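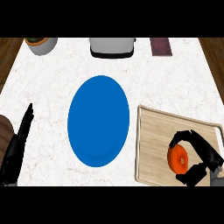
September, started 9:40. Sim kitchen, teleop collection, task "orange to plate." Ravindran on the controllers, me on the recorder and the reset script. Sotiris in after lunch.

Goal for the block was 100 accepted demos of the right arm taking the orange off the cutting board and putting it on the blue plate. Left arm is live but has no job in this task. We kept it live because the policy outputs both arms anyway and I don't want to train on a frozen channel.

Build is the one Hisberg sent over with the marble counter. Textures fine. The physics step on the fruit was still at their default and the orange rolled off on the first three resets before anyone touched it. Raised the rolling friction, and after that it stayed put on the board. Value is in the scene config, commented, please don't revert it when you pull.

Grasp notes

Ravindran tried three approaches before we settled. Straight down from above pushes the fruit out sideways about half the time. Coming in low and scooping catches the fingertips on the board, and the contact solver gets unhappy (arm shudders, demo is useless). What works is coming in from the right with the hand tilted, upper finger over the top of the orange, lower finger against its side, then close slowly. We use that one for everything from now on. If you feel the trigger go past halfway and the fingers haven't stopped, open and start over. Don't chase it.

Lift height matters more than I expected. Early demos lifted high and came down on the plate from above, and the drop at the end was long enough for the orange to bounce. Later ones clear the plate rim and go across low. Both kinds count as success under the current check, which only looks at final position. I want to tag them separately. Added a field "transfer" with values high and low. Ravindran filled it in from memory for the first batch, so treat those as soft labels.

Left arm

Operator's left hand drifts. When Ravindran concentrates on the right side his left controller sinks and the left arm follows it down to the counter. Looked through the morning logs and there is a slow slide in the left wrist in nearly every episode. The policy will learn that slide, and then we will spend a week wondering why the left arm leans on things. For the afternoon we used the clutch: park the left arm open beside the plate, release the clutch, put the controller down on the desk. Left channel now holds position with a little sensor noise, good enough.

Question for Sotiris, written here so I don't forget: do we drop the drifted demos or overwrite the left channel with the parked pose? I lean toward dropping. Overwriting is cheap but then the wrist camera on that side doesn't match the joints.

Latency

Drorneo link was bad until 11 or so. Video back to the headset was running at 201 ms, spikes to 300. Ravindran can work at 201 but he starts to move in small steps and wait, and you can see it in the velocity plots, like a staircase. Those would teach the robot to hesitate. Switched to the wired port under the bench and the steps went away. Rejected everything recorded while the spikes were on.

Tally

162 attempts recorded, 100 accepted. Most of the rejects are the link problem. The rest are dropped fruit, one plate shoved sideways by the wrist, and a handful where I hit reset too early. The last is on me — the reset key is next to the mark-success key and we should move it.

Afternoon, with Sotiris

He replayed a few accepted demos at half speed and didn't like the pause between closing the hand and lifting. Says the model can't tell "closed and waiting" from "closed and done." Ravindran's view is that without the pause he loses the fruit. They tried it both ways. Compromise is to start lifting as soon as the fingers stop, very slowly for the first bit, then normal speed. Sotiris did several himself that way and kept hold of the orange. Next batch uses this.

Left-arm question: he says drop them. Will do it with a filter on wrist displacement, not by hand, and keep the raw files on the Barua drive. That takes the accepted count below 100 and we will top it up.

To do
Move the reset key.
Write the wrist filter, run it on the morning set.
Randomize the start angle of the cutting board. It has been the same every time so far.
Swap sides: fruit on the left, left arm does the work. Ravindran wants a warm-up session first, he is slower with that hand.
Ask Hisberg whether the plate mass is real or a placeholder. It slid very easily when the wrist touched it.
Nudetti controller grips are wearing through on the right one, order a pair.

Stopped 16:50. Sim machine left on, export running.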